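시설지원 요청 처리 기록

접수처: Istitent 공용시설지원실
요청 구분: 비품 이상 (수납 트레이 및 내용물)
대상 공간: Grurdale동 공용 작업실
접수일: 6월 18일
상태: 조치 완료, 경과 관찰 중

1. 요청 내용
작업실 탁자에서 사용하는 분홍색 트레이에 회색 천을 넣어 두면 천이 한쪽으로 뭉치고, 꺼낼 때 트레이가 함께 끌려온다는 신고가 접수되었습니다. 요청 부서는 트레이 교체 또는 보관 방법의 변경을 희망하였습니다.

2. 현황 확인
해당 트레이는 모서리가 둥근 직사각형이며 테두리는 회색입니다. 탁자 왼쪽에 두고 사용하는 것이 현행 배치입니다. 라벨이 붙은 회녹색의 긴 물품도 같은 트레이에 세로 방향으로 보관됩니다.
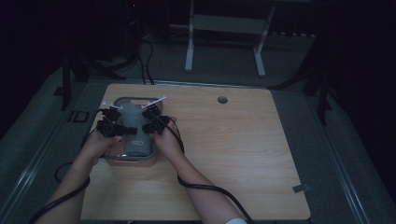 트레이 본체에서 균열이나 변형은 확인되지 않았습니다. 테두리를 손으로 눌러 점검한 결과 들뜸도 없었습니다. 납품처인 Hellström에 문의하여 동일 규격의 재고가 있다는 회신을 받았으나, 본체에 결함이 없으므로 교체는 보류하였습니다.

3. 원인 검토
가. 트레이 바닥면과 탁자 상판 사이의 마찰이 부족하여, 천을 비스듬히 당기면 트레이가 움직입니다.
나. 천을 접지 않은 상태로 넣는 경우가 많아 가장자리가 서로 얽힙니다.
다. 기존 사용 안내문에는 천의 보관 방법에 관한 항목이 없습니다.

4. 조치 사항
트레이 바닥에 Iditz 미끄럼 방지 패드 2매를 부착하였습니다. 패드 구입비 2,000원은 공용 소모품비로 처리하였습니다. 사용 안내문에는 다음 내용을 추가하였습니다.
- 천은 트레이 길이에 맞추어 접어서 넣을 것
- 꺼낼 때에는 양손으로 가운데 부분을 잡고 위로 들어 올릴 것
- 긴 물품과 천을 겹쳐서 보관하지 말 것

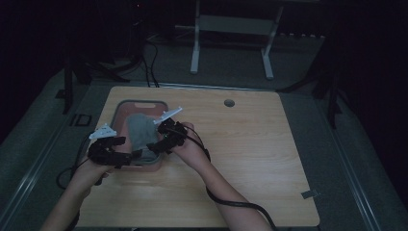 패드 부착 후 천을 넣고 꺼내는 동작을 10회 반복하여 점검하였습니다. 8회는 트레이의 이동이 없었고, 나머지 2회는 약간의 밀림이 있었으나 사용에 지장을 줄 정도는 아닌 것으로 판단하였습니다. 두 경우 모두 천을 한쪽 끝에서 당긴 때에 발생하였습니다.

5. 추가 문의 및 회신
문의: 천을 별도의 용기로 옮겨 보관할 수 있는지 확인을 요청드립니다.
회신: 현재 작업실에 배정된 여분의 용기가 없습니다. 7월 비품 수요조사 시 신청서를 제출하여 주시기 바랍니다. 신청서에는 용도와 희망 규격을 반드시 기재하여야 합니다.

문의: 패드가 떨어진 경우 사용 부서에서 직접 다시 부착하여도 됩니까?
회신: 가능합니다. 부착면의 먼지를 마른 천으로 닦아낸 후 부착하시고, 접착력이 약해진 패드는 시설지원실로 반납하여 주십시오.

6. 후속 관리
동일 증상이 재발할 경우 본 기록에 이어서 접수하여 주시기 바랍니다. 트레이 교체 여부는 7월 정기점검 결과에 따라 다시 검토합니다.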